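Hustico Table Cell: Set-up Guide
Section 4. Setting up the basket task in the simulator

Before the real cell is allowed anywhere near groceries, it has to earn the privilege in simulation. This section takes you from a blank table to a run you can trust. It assumes you have finished Section 3 and that both arms load without complaint. If one of them is complaining, go back. It will not get bored and stop.

You will need the scene file Tutden, the current arm profile and a cup of tea, as the first load is slow.

4.1 Loading the table

1. Start the simulator and open Tutden from the scene list. Ignore the scene called Tutden_old_final. It is neither.

2. Wait for the room to appear. White walls, white floor, one oval table. The decorator's budget was modest.

3. Set the random seed to 681. Any seed will run, but the reference results in Section 7 were made with this one, and comparing against a different seed is a popular way of losing an afternoon.

4. Check that the basket is near the middle of the table and that the liner is folded over the rim. A liner standing straight up means the cloth settings were skipped. Reload with Cloth set to Full.

5. Press Settle and leave everything alone until the status line reads Ready. Items placed before settling have been known to leave through the ceiling.

4.2 Checking the reach into the basket

6. Select the right arm and choose Jog, then Slow. The left arm stays parked, hand upright, looking as though it has a question.

7. Bring the right arm over the rim and lower it until part of the hand is inside the basket. Stop above the item. You are checking clearance at this stage, so leave the item where it is.
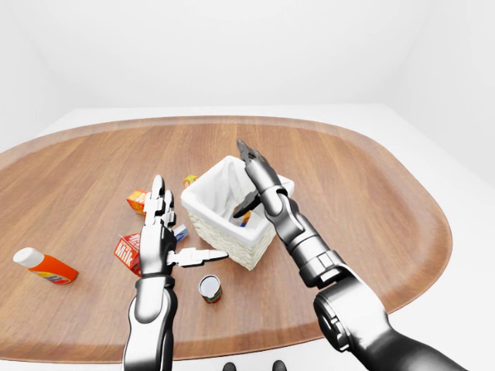 Fig. 4-1. Right arm over the rim, left hand parked upright.

8. Open the Contacts panel. Any line naming the liner shows in amber, and amber is fine. A line naming the basket wall shows in red, and you should raise the wrist and try again.

CAUTION: Do not use Jog Fast inside the basket. The simulator will forgive you. The habit will follow you to the real cell, which has a bill attached.

9. Save the pose as REACH_R. Use capitals. The pose loader was written by Ifigeneia Moschos, who has views on capitals.

4.3 Setting the home pose

Home is where both arms begin and end every run. Most faults reported to us as "the arm has gone mad" are a poor home pose with a good publicist.

10. Press Reset. The arms return to the factory pose and the basket is emptied.

11. Set both hands upright and open, one on each side of the basket, with the thumbs pointing inwards.
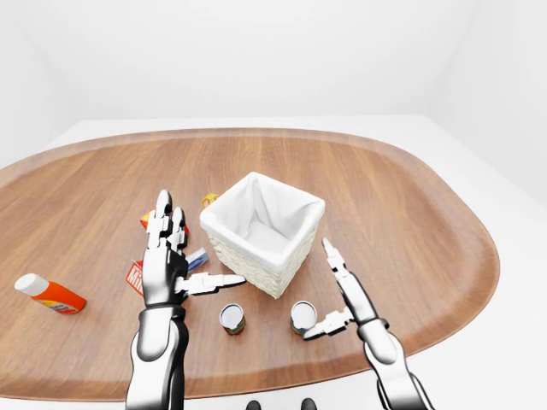
12. Look at the joint list and confirm that none of the values is flashing. A flashing value is close to its limit, and an arm that starts at its limit has only one direction left to be wrong in.

13. Press Save Home, then press Reset again. The arms should come back to the pose you saved. If they return to the factory pose, you pressed Save View. The two buttons sit next to each other and we have asked.

NOTE: The left and right arms keep separate home files. Copying one over the other does not mirror it.

4.4 Thumb clearance

The thumbs stick out further than people expect, and cans in front of the basket are usually the first to find out. Check the clearance whenever you change the home pose, the table height or the can model.

14. With both arms at home, switch the view to Front and then to Side. Look for daylight between each thumb and whatever stands beneath it. The main view flatters.

15. If a thumb is too low, raise the wrist in single steps. Do not move the can. The can is in the right place by definition, having been put there by the scene file. 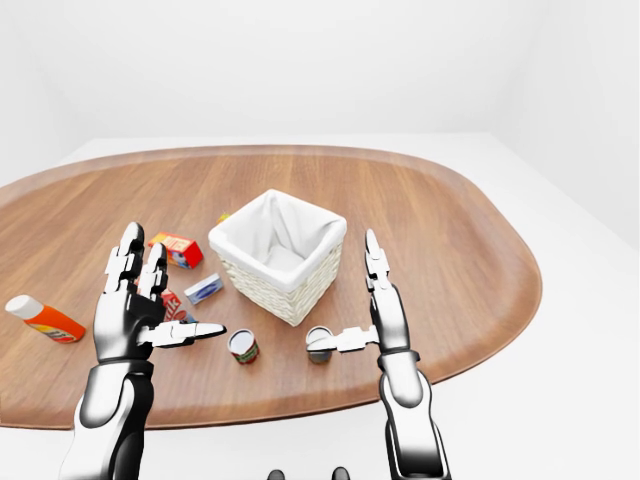
Do I have to redo the home pose if I only change the items on the table?
Only when a new item is taller than the one it replaces. Otherwise keep the pose you have and repeat steps 14 and 15.

4.5 The trial run

16. Load REACH_R, set the run length to 600 steps and press Run. Keep your hand near Pause, for the look of the thing.

17. Watch the Contacts panel as the right arm goes in. Amber lines may come and go. One red line ends the trial, and you go back to step 7 with our sympathy.

18. Pause while the thumb of the right hand is in the opening of the basket and compare the wrist angle with the saved pose. A small difference is normal. A large one means the arm profile is out of date, and a fresh copy is in the Clitgate folder.
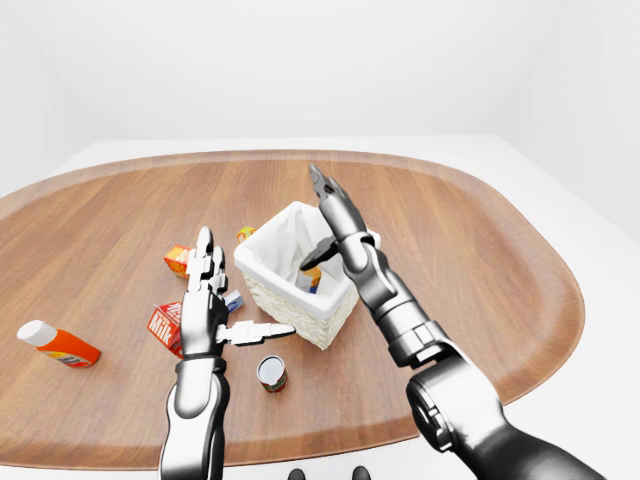
19. Press Resume and let the run finish. Save the log before you close the window, as closing the window also closes the log, permanently and without asking.

4.6 If it still misbehaves

Arms tremble at home: lower the joint stiffness one notch and save home again.

Basket creeps across the table: friction has gone back to its default. Set it to Table in the scene options.

Everything works: write down the settings now. Send the log and the settings sheet to Ifigeneia Karras, who keeps the master copy, and carry on to Section 5.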